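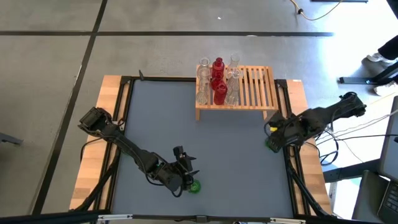 The Bumeo Bench is a two-armed recording station for people who need a machine to learn by example and who have run out of patience with building the furniture first. It is a table, a pair of arms, a black frame to hold everything square, and the software that writes down what the arms did. The task we ship as the standard first exercise is glassware on a slatted wooden rack, red bottles in one column with clear vessels to either side and a green piece down on the work surface by the left gripper. Glass was our choice, and we have had letters about it. Clear glass lets the wood show through, which is a rotten thing to do to a vision model, and so we recommend it warmly.

What you are buying

One worktable with a flat work surface and wooden edges. Two jointed arms, black, one per side, with pointed-finger grippers. The frame. Two leader arms for the operator, which are lighter than they look and will be dropped at least once. A foot pedal with two functions, start and stop, plus a third function, discard, which most sites end up using more than the other two. The rack and a starter set of glassware are included. Replacement glassware is sold by the box, and we sell quite a lot of boxes.

The computer is yours to supply. Any reasonably recent laptop will run the recorder. Training is another matter and should happen on something with a fan you can hear from the hallway.

How recording works

The operator holds the leader arms, the bench arms copy them, and the recorder saves joint positions, gripper opening and every camera view against one clock. One attempt is one episode. When the episode ends, the operator marks it good, usable or bad. We used to have five grades, but people spent longer grading than moving glass.

Our advice is to plan for 300 episodes per task before you train anything. You will be tempted at 16. Everyone trains at 16, watches the arms wave at the rack like departing relatives, and goes back to recording.

Vary the starting layout between episodes. The recorder will suggest one if you let it, and it has no taste, which makes it better at this than you are. Swap which side the green piece starts on. Leave part of the rack empty and move the gap. Operators left to themselves will put the bottles in the same place all afternoon and then be surprised when the policy does too.

Keep the slow episodes. Keep the ones with a fumbled grip and a recovery, too, provided the recovery worked. Throw out the ones where the operator stopped to answer a question with both grippers in the air.

Notes from the Miltidham site

Our longest-running bench is at Miltidham, where Struan Guthrie has kept the log since March. It stands at 1863 episodes, of which 600 were recorded with the wrong camera rate and have been kept in a separate folder named "Hepburn" for reasons the log does not go into. His one request for the next version was a quieter pedal. The pedal is now quieter. He has since asked how he is supposed to know it clicked.

Floor space and setup

Allow clear floor on all four sides, and more than you think at the operator's end. The arms need to be bolted down before power is applied – the manual says this in a box, and then in a larger box. Run the cables so the elbow joints can reach full travel without pulling on anything. Check this by hand with the motors off, all the way out and all the way back.

Keep the lighting as even as you can manage. A shiny floor outside the work area does no harm. A shiny spot on the work surface will be learned as an object, and the arm will eventually try to pick it up.

File format

Episodes are saved one folder each, with video, a table of joint values and a plain text note. They open in Prosholm, our free viewer, or in anything that reads ordinary video and comma-separated files. There is no license key. We had one and lost it.

Ordering

Benches are built to order and ship in two crates. The arms are calibrated before packing and will want it again on arrival. Spare gripper fingers come in pairs, left and right are identical, and the stickers saying otherwise may be ignored.

Page last revised July 9, 2020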